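Questions about teaching by hand

Do I need to know programming?
No. You hold the arm by the wrist handle and move it through the task, or you use the remote handles at the desk. Stellance records the positions for you.

How many demonstrations are necessary?
For the Oltthorpe bench tasks we collected 355. A new surface usually wants more, and a clear plastic sheet wants patience.

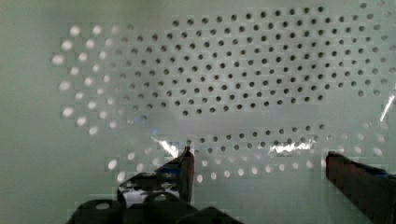
Please move slowly when the fingers come near to a surface. If you make a mistake, do not stop in the middle — open the fingers, go back a little and try again. These corrections are useful for the training, so we keep them.

By hand or by remote control, which is better?
By hand is easier to learn. For thin materials Jayson Fajardo prefers the remote handles, and he recorded most of our 1699 remote demonstrations with them.

Can I delete a bad recording?
Yes, until the end of the session. After this, write to Teodoro Salazar with the recording number.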